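Disclosure Rules Should Follow the Money, Down to the Small Firms

Tech lobbying, and who ends up on the register

A software firm that wants to change a law has several ways of going about it. It can hire an outside consultancy to meet ministers. It can put its own policy staff in the room. It can pay a trade body to go in its place, or fund a think tank whose report arrives on the right desk in the right month. Only the first of these is properly covered by the rules we have. The other three are recorded in part, late, or in a form that can't be searched.

The consultant register was designed when lobbying was mostly done by consultants. It asks for the name of the client and leaves out the subject, the sum paid and the clause under discussion. A firm that employs its own people to do the same work falls outside it altogether. The result is a register that describes the smaller part of the trade in reasonable order and says almost nothing of the larger part.

Departments do publish lists of ministerial meetings. I spent part of October working through one set of these, covering meetings in which a software, cloud or payments firm was named. There were 1073 entries. In 575 of them the purpose was given in fewer than five words, and the most common wording was "to discuss technology". An entry of that sort tells the reader that a meeting took place and nothing more.

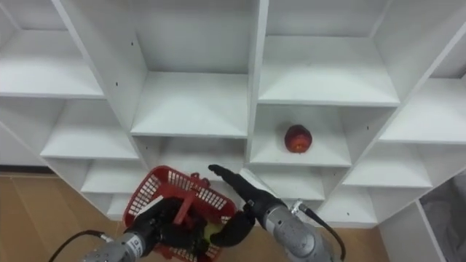
The in-house gap

Take Fistex, which sells scheduling software to local councils. It has no outside lobbyist and so has no entry on the register. It does have a public affairs team, and that team answered the last consultation on procurement thresholds, attended two round tables and supplied draft wording to a trade body of which it is a member. All of this is lawful. Most of it is probably useful, as officials writing procurement rules need to hear from people who sell under them. The difficulty is that a councillor in Otham who wants to know why the threshold moved can't trace any of it from the public record.

Drulley, a competitor with a much smaller turnover, used a consultancy for the same consultation and was registered within the quarter. Two firms did the same work on the same rule, and the one with fewer resources was the one made visible. I don't think anybody planned this, but it has been the effect for years and it is well known in the trade.

The usual defence is that in-house staff are open about whom they represent. A minister who meets a Fistex employee knows that the employee speaks for Fistex. That is true, and it deals with what the minister knows. The register exists for people who were not at the meeting.

There is also the matter of officials. Ministers' meetings are listed, as are those of the most senior civil servants. The detail of a technical rule is settled two or three grades lower, by people whose diaries are not published at all. Anyone who has tried to influence a data retention schedule knows that the minister is the wrong person to see. A firm with its own policy staff can keep up a conversation at that level for eighteen months – the cost is a salary already being paid – and none of it will be written down anywhere the public can look.

Some will object that publishing junior officials' names would be unfair to them, and I agree. The names aren't needed. The team, the firm and the subject would be enough.

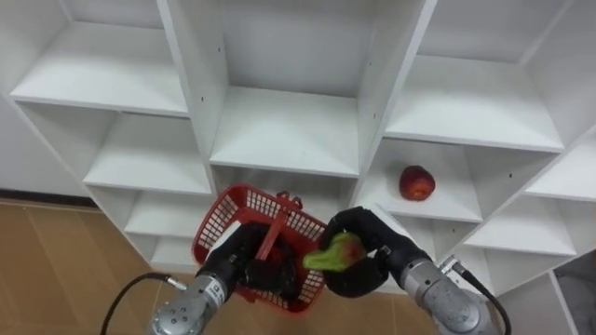

Edem Adjei wrote in after an earlier version of this argument to say that I had the burden the wrong way round. A firm of nine people, he pointed out, can't file a return each time one of them speaks to an official at a conference, and a rule that treats such a firm like a multinational will simply keep it out of the conversation. He would set a spending floor and leave everyone below it alone.

I accept the first half of that. A spending floor, though, is easy to get under. Costs can be split between a parent and its subsidiaries, or moved into a trade body subscription. A better test is whether the contact concerned a named bill, regulation or contract. A chat over coffee at a conference would rarely meet it. A meeting to go through draft clauses would always meet it, whatever the size of the firm.

The filing itself need not be heavy. Naomi Massawe and Benedikt Oltmanns built a trial form with four fields: who, whom, when, and which measure. Over one parliamentary session it took in 3642 test returns, and the main complaint from those filling it in was that the list of measures was out of date. That can be fixed by taking the list from the same feed that already supplies the bills pages.

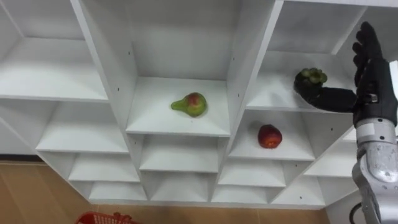

What a workable register would contain

The scope should cover anyone paid to influence a public decision, whether by a client or by an employer. Trade bodies should name the members who paid for or drafted a given submission. Think tanks should list funders above a modest sum on the report itself, next to the authors, where a reader will come across it.

Returns should be monthly. Quarterly publication means that a consultation can open and close before any of the contacts behind it appear, and by then the press has moved on to something else. Departments say monthly returns would strain their private offices. The diaries are already electronic, and the work lies mainly in agreeing one format, which departments have so far declined to do. At present some publish spreadsheets, some publish scanned pages, and one changed its column headings twice in a year.

Every firm should have a single identifier across all departments. Texier appears under four spellings in the set I went through, and matching them took longer than reading the entries. Company numbers exist for this purpose and cost nothing to add.

Penalties matter less than people suppose. Most missing entries come from narrow scope, and a large fine for breaking a narrow rule doesn't widen it. I would keep the present penalties for two years, extend the scope first, and look at the level again when there is a full set of returns to judge it by.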